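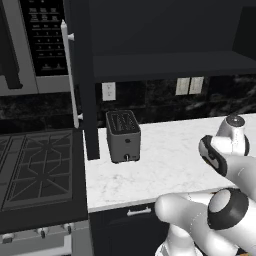 The arm at the counter of the simulated kitchen cell, with the gas range to its left and the toaster against the backsplash.

Makeo publishes set-up and care routine for its kitchen arm cell

HESTTHORPE, October – Makeo has released the full set-up and care routine for the kitchen arm cell it runs at Hestthorpe, along with the simulated version of the cell that its engineers use to check each change before it goes onto the hardware.

The routine covers mounting, levelling, joint zeroing, gripper checks, cable inspection and the order in which parts are replaced. It runs to 63 steps. Operators can work through it in a single shift, and a shorter list is included for the start of each day.

"We had most of this written down already, but in four different places and with two different names for the same bolt," said Josefien Dekker, who leads cell maintenance at Makeo. "Anyone on the team should be able to pick it up and get the same result."

Under the new routine, the base is levelled first and checked again after the arm has moved through its full reach at low speed. Joints are then zeroed from the base outwards. If a joint is replaced, every joint beyond it is zeroed again and the counter height is measured at the front and back edges. The measured heights are entered into the simulation before any task is run.

The simulated cell keeps the range, counter, cabinets and wall fittings in fixed positions. Small items can be moved between runs.

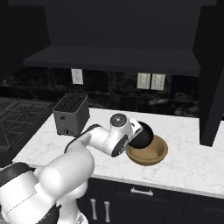 Cable checks take up the longest section of the routine. Makeo logged 464 hours of running on the Hestthorpe arm while the section was being drafted, and stopped every 60 hours to look at the outer cable and its fixings. The cable follows the upper side of the forearm and curves from near the elbow towards the wrist, so the check is done with the arm stretched out over the counter and again with it folded back. Operators look for rubbing and flattening at each fixing and slide the cable by hand to confirm there is slack at the elbow. A cable with any mark through the outer layer is changed the same day.

Gripper checks use a smooth ball and a shallow bowl. The operator runs the pick at slow speed, then compares the closing position with the value recorded at set-up. A difference between the two sends the operator to the wrist fixings first, before any change is made to the gripper settings.

Replacement cables and seals are supplied by De Bruijn. Wosska will handle bearing repairs that cannot be done on site.

"The daily list is the part I would ask people to read first," said Willy De Graaf, operations manager at Makeo. "It is one page, and it catches the loose fixings."

The routine and the simulated cell files are available to existing Makeo customers on request. A walk-through of the joint zeroing section will be held at Hestthorpe on a Saturday morning, led by Helju Vaher. Places can be booked through the Makeo service desk.

Press contact: Elif Naz Baysal, Makeo, Hestthorpe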